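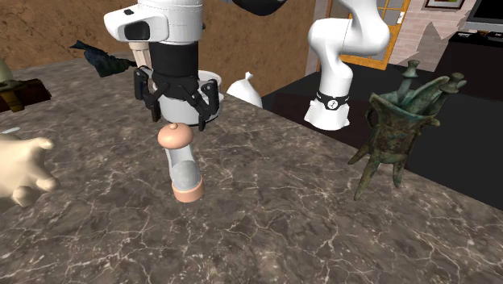
Masanobu Ichikawa wrote to us that a recruit who asks for his day of rest should be asked one time for his reason, and after this he should be left in peace. If the army accepted the answer in the first month, he said, why must the same man bring the same answer again when he moves to another company?

His letter arrived when our project was nearly finished, and it changed the order of this report. We had planned to begin with the law. We now begin with the form, since most people who answered us wanted to talk about the form.

Asking for a Day of Rest: how recruits at the Ninley training base apply for religious leave
Student project report, Citizenship and Public Life course
Submitted July 5, 2025

1. What we wanted to know

The training base at Ninley takes 600 recruits in each intake. They come from many religious communities and also from families with no religion. The base works every day of the week, and guard duty, kitchen duty and cleaning are given out by a rota. A recruit whose faith forbids work on a certain day may apply to be free from ordinary duty on that day. He cannot be free from an emergency, and none of the people we heard from asked for this.

Our question was simple: how does the application work in practice, and do the recruits think it is fair? We did not try to decide if the army should give such leave. There is a long debate about it in the local newspapers, with strong words on both sides, and we read much of it, but a student project cannot settle it.

2. How we worked

We prepared a questionnaire in plain language and left it, with permission, at the recruits' reading room and at several houses of worship in the town. We received 41 completed questionnaires. Some were very short. One person filled the back of every page and added a map of the guard posts, which we returned to him because we thought it was not proper for us to keep it.

We also invited longer letters. The limit was 1,000 words, and most writers stayed far below it. People who wrote letters could choose if we print their name.

We must say openly that this is a small group and that it chose itself. A recruit who had no trouble with his application had perhaps no wish to write to students about it. We tried to keep this in mind when we read the angry answers.

3. The form before and after

Until last year the request was made by speaking. The recruit went to his section leader, explained his situation, and the section leader changed the rota or did not change it. Several older soldiers remember this system with affection. Others remember that everything depended on the mood of one man. One answer said that his section leader was kind to those from his own village and deaf to everybody else.

The new system is called the Bouvier form, after the working group which drafted it. It has two parts. In the first part the recruit writes his community, the days concerned and the duties he cannot do. In the second part a religious leader confirms that the recruit belongs to the community. Both parts are uploaded in Plakico, the program which the base uses for leave, pay and clothing requests.

On paper it is an improvement. There is a written decision, and a refusal must include a reason. The recruit can also appeal, which was not possible before in any clear way.

The difficulties which we were told of are mostly small ones, but they come together:

The confirmation must carry an original signature, although the form is sent by computer. So the recruit prints it, goes to the town to get it signed, and scans it. In the first weeks of training he may not leave the base. His religious leader may visit, but only with a visitor's pass, and the pass is requested with a different form.

The confirmation is valid only for the company in which the recruit serves. When he is moved, he must begin again. This is the matter that Masanobu Ichikawa raised, and it was the most common complaint in our questionnaires.

The list of communities in Plakico is a closed list. If a community is not on it, the recruit chooses "other", and then the program asks for a written statement of belief. Several people found this humiliating. One of them wrote that he is nineteen and a mechanic, and he does not know how to write a statement of belief that would satisfy an officer.

The decision comes often after the day which it concerns. We saw one copy of an approval for a holy day in July that was already past when the approval was printed. The recruit had done his guard duty on that day and kept the paper as a joke.

4. The exercises at Brorkov

A special part of the problem is the field exercise. Every intake spends a period at the Brorkov range, which is far from the town and has its own commander. The rota of Ninley is not used there. Until now it is unclear if an approval given at Ninley is good at Brorkov also. The printed rules say nothing. The officers whom we asked gave different answers, all of them politely.

In practice the recruits solve it between themselves. They exchange duties. A recruit who rests on one day takes the night watch of a friend on another. Many answers described this exchange with warmth, and it seems to work better than the form does. But a few recruits said that they always received the worst hours in return, and that they felt they could not complain, because they were the ones who needed the favour. We think this is a serious point. A right that must be bought again from your comrades every week is weaker than it looks in the rules.

Food was also mentioned. The field kitchen at Brorkov offers a meal without meat, and for some communities this is sufficient. For others it is not, because the same pots are used for everything. They bring dry food from home. We did not study this question more deeply and we hope that another group will take it next year.

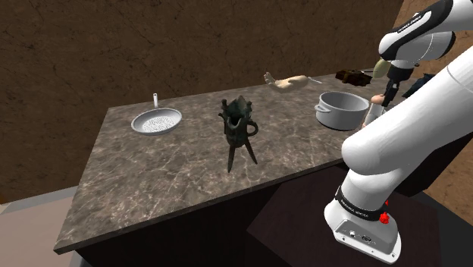

Lai-ching Chou saw the whole matter from the opposite side and asked that her opinion be given its place here, that every free day for one recruit is a full day for another, and that those who have no religion are never asked if they also are tired. She did not want the leave to be abolished. She wanted the extra duties to be written down and paid back, so that people without a form in Plakico would not be invisible.

We discussed her letter for a long time in our group. At first some of us found it hard. After we read it again we noticed that she and Masanobu Ichikawa ask for nearly the same thing, which is a system where what is promised stands in a record and does not depend on goodwill.

5. What the base answered

We sent a summary of our results to the base office and asked for comments. The answer was friendly and quite short. The office confirmed that the signature rule exists because there were false confirmations in the past. It did not say how many. About the move between companies, it wrote that the rule "is under review". About Brorkov it wrote that commanders in the field must be able to decide by themselves.

We asked also if an officer could meet us for a talk. This was not possible before our date of submission.

6. Our suggestions

We have four suggestions, and we tried to keep them cheap.

The approval should follow the recruit for the whole of his service, as his medical record does. If he changes his religion or his mind, he can cancel it.

Religious leaders who are already known to the base should be able to confirm by telephone or inside the program. The visitor's pass would then be unnecessary for this purpose.

The decision should be given before the day concerned. If the office is late, the request should count as approved for that one day, except in an emergency.

Exchanged duties should be written in the rota, also at Brorkov, with the names of both recruits. In this way it can be seen if somebody always gets the night watch.

7. Limits and mistakes

Our questionnaire had one bad question. We asked "Was your request treated seriously?" and many people answered only yes or no, so we could not know what they meant by it. We should have asked what happened and in which order. We also forgot to ask how long the recruit had served, and this made it difficult to separate the old system from the new one in some answers.

The questionnaire was only in one language. At one house of worship a member of the congregation helped older relatives of recruits to understand it, and we are thankful, but we cannot be sure that every question was explained in the same way.

The original questionnaires are kept in a closed envelope by our course teacher and will be destroyed at the end of the school year. Copies of the blank questionnaire can be requested from the course office.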